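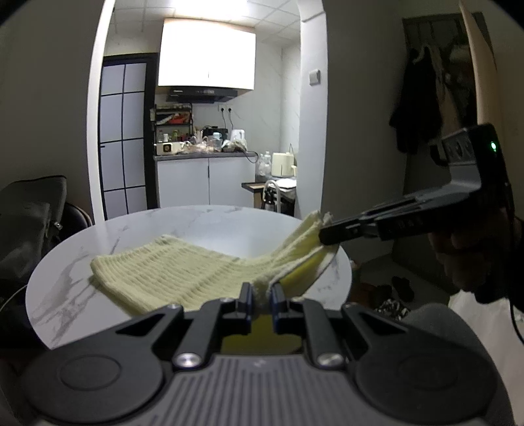
The pale yellow towel had come from Famthorpe in a parcel with no note, and for 30 days it had lived on the round table because it could not agree to be folded.

It wasn't a large towel. It had ribs, like good corduroy, and it had opinions. Fold it in half and one corner crept out. Fold it in thirds and it made a fat roll at one end, like a cat settling in for the winter. My wife said a towel was a towel. My wife had not spent an evening with this one.

Her mother, who ran the linen room at the Hotel Merkeo for most of her working life, claimed to have folded 1000 towels between breakfast and lunch. We called her. She asked which way the ribs ran. I said lengthwise, I thought, or else the other way. There was a silence on the line that I can only describe as professional.

"Lift a corner," she said. "Then let it tell you."

So we lifted a corner. It told us nothing.

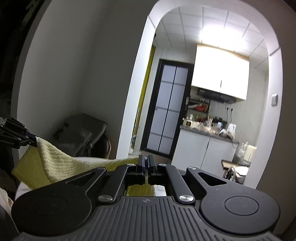

The towel, one corner up, with the kitchen beyond.

By the second evening we had become people who discussed it over dinner. We ate in the kitchen, standing up, next to the kettle, in order to leave the table free. My wife proposed the wicker basket – just drop it in, she said, and close the subject. I said that was how standards went. She asked me which standards, and I had to go and look out of the window for a bit.

Her mother called back at nine. She had been thinking. Had we tried it from the other side?

We had not tried it from the other side. We walked around the table, 2 grown adults, and stood where we had never stood before. From there it was plainly a different towel. It lay almost flat. I took one end, my wife took the other, and we brought our hands together over the middle like people at a country dance.

"Well?" said the telephone.

"It's a triangle," my wife said.

"Leave it," said her mother, and asked what we were doing about the sheets.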